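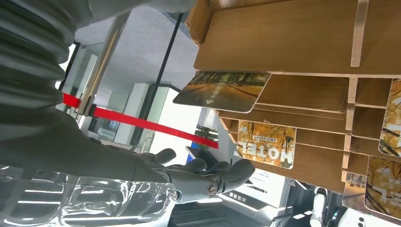 Cards in the slots of the wooden rack, with a tree-lined road on one and the word "HOTEL" on another.

Postcard club's card sorting reaches 1,926

The Kadlec Card Circle has now sorted 1,926 of the 2,140 cards left to it last year by a former member, with the remainder due to be finished by the end of April.

The collection came to the circle in shoeboxes, with no list and in no order. It holds travel cards, view cards and a large number of the small illustrated cards that hotels once handed to guests. The hotel cards alone come to 798, more than anyone in the circle had expected when the boxes were first opened.

Sorting is done with a slotted wooden rack that stands on the table. Cards are stood on edge in the compartments while their details are typed into a catalogue on a laptop, then moved to sleeves. Landscapes, roads and woodland views are kept apart from the hotel cards, although quite a few belong in both groups. An autumn view with a hotel's name on it, for instance, goes under hotels and gets a note in the catalogue. 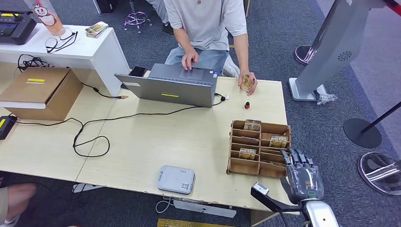
Typing is the slow part. Each entry has the title, the printer if one is given, the main colours and the state of the corners. Cards with no printed place name are put to one side and looked at again at the end of the session. Roughly 100 of them are still without a place.

"We tried doing it from piles on the table and they kept getting mixed up," said Janka Hrubý, who is in charge of the catalogue. "With the slots you can stop for tea and know where you were."

Her colleague Čestmír Ševčík has been checking the entries against old price lists. He found a run of cards that had been entered twice, once under the town and once under the hotel, and these have been put right.

The circle has decided to keep the collection together. Duplicates will be offered to members first, then sold at the summer fair at Jasa Hall. Money from the sale will go towards archive sleeves – the ones bought in the first batch were slightly too narrow for the older cards and had to be sent back.

A display is planned for the Tritora reading room, with the hotel cards in the wall cases and the road and woodland views on the long table. Marcela Brabec is choosing the cards and would like to hear from anyone who stayed at a small hotel in the district and kept something from it, such as a bill, a luggage label or a key tag.

Items can be left at the reading room desk in a named envelope. They will be returned after the display closes.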